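Lodcombe Robotics Hall
Pre-Session Safety Checklist, Two-Arm Teleoperation Cell
Task: Bagged Card Handling, Box and Rack

Cell: Durlow
Leader station: Lunden
Inspected by: Ariel Ignacio
Shift: July, morning, started 8:10

Mark each item OK, FIX, or N/A. Comments go under the item they refer to. An item marked FIX stops the session until it is cleared and initialed. Demonstrations recorded with an open FIX item are discarded.

SECTION A. CELL AND FLOOR

A1. Floor markings visible, no cables across the walkway. OK

A2. Floor clean and dry inside the marked area. OK
Comment: Old scuffs and scratches in the coating are cosmetic and were logged at the last inspection. Sweep before each shift. Small debris under a chair wheel is enough to move an operator mid-motion.

A3. Emergency stop reachable from the operator's seat without standing. OK
Comment: Measured 50 cm from the right armrest. Do not move the leader station back toward the wall to make room for a second chair.

A4. Second emergency stop at the cell entrance tested. FIX, cleared 8:35
Comment: Button latched but the release was stiff. Replaced the head from stock and retested three times. Initialed AI.

A5. Overhead lights at full, no flicker. OK
Comment: Glossy floor gives strong reflections in the camera view. Operators who work from the screen should check that they can read the edge of the table against the floor before taking control.

SECTION B. ARMS, MOUNTS, AND CABLES

B1. All bracket bolts present, witness marks aligned. OK
Comment: One bolt on the right arm had no witness mark. Torque was correct. Marked it.

B2. Cable from joint to wrist has slack through full travel and no pinch points. OK
Comment: Left arm cable was moved by hand through the full reach. It clears the bracket. With the arm extended low over the table the cable lies close to the motor. Recheck at midday.

B3. Gripper fingers tight, no chips, no sharp edges. OK

B4. Grip force limit set for bag handling. FIX, cleared 8:50
Comment: Found at 70 percent of full scale, left over from the Mangubat crate task. Set to 16 percent. The limit is stored with the task file, so loading the wrong file brings the high value back. Read it off the screen every time.

B5. Left and right arms cannot touch each other inside the taught work area. OK
Comment: Separation check is active. It covers the arm links and the gripper bodies. It does not cover anything held in the gripper. A bag or a card held out to the side counts as unprotected.

B6. Arms hold position when the operator lets go of the leader handles. OK
Comment: Left arm sagged slightly and then held. Within limits. Trend to be watched.

SECTION C. LEADER STATION AND CONTROL

C1. Leader and follower poses matched before enabling. OK
Comment: The software allows a mismatch of up to 14 degrees on any joint and then moves the follower to meet the leader. That motion is slow, but it is still motion. Hands out of the cell before enabling.

C2. Foot pedal works as hold-to-run. OK

C3. Screen delay acceptable. OK
Comment: No visible lag when tapping the table with the fingers. If the picture freezes, lift the foot first and then look for the cause.

C4. Speed scale set to training value for new operators. N/A
Comment: Only one operator on this shift, already signed off.

C5. Hand-guided mode disabled. OK
Comment: Hand guiding and remote control are never enabled together. When a pose has to be shown by hand, the leader station is locked out and the key is held by the person touching the arm. This was skipped twice in June. The key hook is now beside the cell entrance.

SECTION D. PARTS AND TABLE

D1. Table clear of tools and loose hardware. OK

D2. Box is open, has no flaps that can catch a finger, and does not slide under light contact. OK
Comment: A shallow corrugated box works better than the deep one. The wrist stays higher and the operator can see further in. Replace the box when a wall starts to bow.

D3. Anti-static bags free of tears at the seal. OK
Comment: Crinkled bags are acceptable and wanted in the data. Torn bags are not. A finger that enters a tear can drag the bag and its contents with it when the arm lifts.

D4. Rack stable, raised rim undamaged. OK
Comment: Pushed down on all corners. No rocking.

D5. Parts on the rack lie flat and do not project past the rim. OK
Comment: Card brackets are narrow enough to tip between the slats if set down on edge. If one drops, stop and lift the foot. Do not try to fish it out with the gripper.

D6. Ground strap at the table tested. OK
Comment: Needed for the people loading parts. The fingers have their own ground path, tested monthly on a separate sheet.

SECTION E. DURING THE SESSION

E1. Nobody reaches into the cell while the pedal is down. This includes straightening a bag.

E2. Press on a bag only as far as needed to get a grip. If the box wall bends, back off and start the attempt again. Mark the first attempt as failed and keep it.

E3. Keep the idle arm parked over its own side. An idle arm may hang above the rack but must not rest on it.

E4. Break after 50 minutes at the handles. Drift in the operator's wrist shows up in the recordings well before the operator reports being tired.

E5. Any contact between an arm and the table edge is written down, including light contact.

OPEN POINTS

Left arm sag (B6): compare with next inspection.
Right armrest at the Lunden station is loose. Not a stop item. Ordered.
Force limit (B4): ask for a warning on screen when the stored value is above the limit for the loaded task.

Released for use, 9:05. AI

Lodcombe Robotics Hall, Cell Safety | Contact: cell desk, extension 16 | Back to top
2 comments | 0 shares 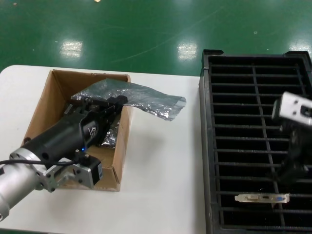 Durlow cell, left gripper on an anti-static bag in the box, rack at right.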